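Demonstration Collection: Frequently Asked Questions

What is an episode?
One recorded attempt at one task, from the moment the arms leave their rest pose to the moment the operator presses stop. Most tasks have a limit of 45 seconds. An episode that reaches the limit is saved and marked as timed out.

How many episodes does a task need?
Nerniven trains a first version at 900. Tasks that use both arms usually go to 3000 before the set is closed. The target for each task is on its card in Plamau.

Can I move things on the table between episodes?
Yes, and you should. Every 20 episodes, change the position or angle of the loose items. Pipe work stays where it is until the task card calls for a new layout. 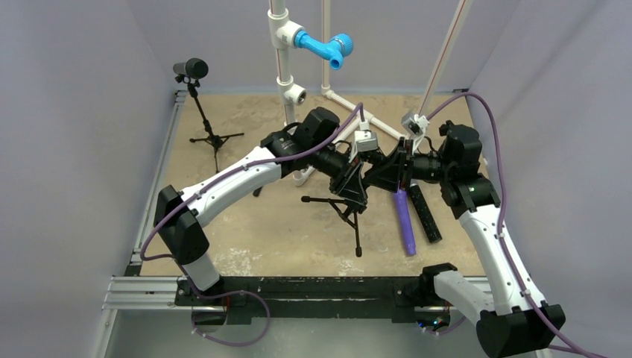

Do both arms have to do something in every episode?
Only if the card says so. For two-arm tasks, keep the grippers in view of the wrist cameras as much as you can. If one arm is waiting, hold it still and clear of the other arm's cable.

I made a mistake partway through. Should I stop?
No. If you can recover within the time limit, recover and finish. We keep these episodes and tag them "recovery". Stop right away if an arm hits a wall panel or a cable catches.

What should I check before a session?
Wipe the camera lenses, look over the cable clips on both arms, and run the gripper open and close test. Then record one throwaway episode and play it back in Plamau. All camera views should start together.

Who decides if an episode is good?
A reviewer at Bondton watches each one and marks it accept, recovery or reject. Rejected episodes stay on the server for one month.

Does the arm learn while I am operating it?
No. Training runs on the Azar machines after a set is closed. Nothing you do in a session changes how the arms respond to you.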